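Girkness Border Crossing: Frequently Asked Questions
Updated November 2023

When does the crossing open to the public?
The Girkness crossing between Killach and Grallov opens to foot passengers and private cars in January. Freight stays on the Machala road for now.

Who can use it?
Citizens and permanent residents of either country. Visitors from other countries must still enter through Machala.

Do I need a visa?
No, if you live in one of the 58 listed border districts and stay less than seven days. Everyone else needs a regular visitor visa, applied for in advance. Visas are not issued at the gate.

What documents should I bring?
A valid passport or a district identity card. Children under 16 can travel on a parent's card if their names are printed on it. Handwritten additions are not accepted.

What does it cost?
Foot passengers pay nothing. Cars pay 260 crowns each way, by card only.

How many people can cross each day?
The agreement sets a limit of 302 foot passengers in each direction. Car numbers will be set after the first month.

Can I book a place?
Yes. Bookings open 14 days ahead, online or at the district office in Killach. A booking is good for the morning or the afternoon, not for a set hour.
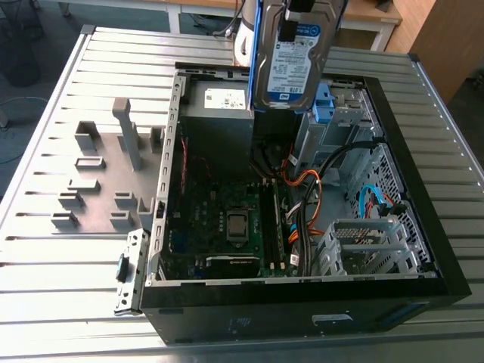
Can I change my booking?
Once, up to the evening before. After that you need to make a new one.

Who runs the crossing?
A joint office, with staff from both foreign ministries. Thodoris Katsaros heads it for the first two years, after which the post passes to the other side.

Does the agreement settle the border dispute?
No. It covers travel only. Talks on the river islands continue separately.

Where can I read the full text?
Printed copies are at both district offices. The annex with the list of districts starts on page 209.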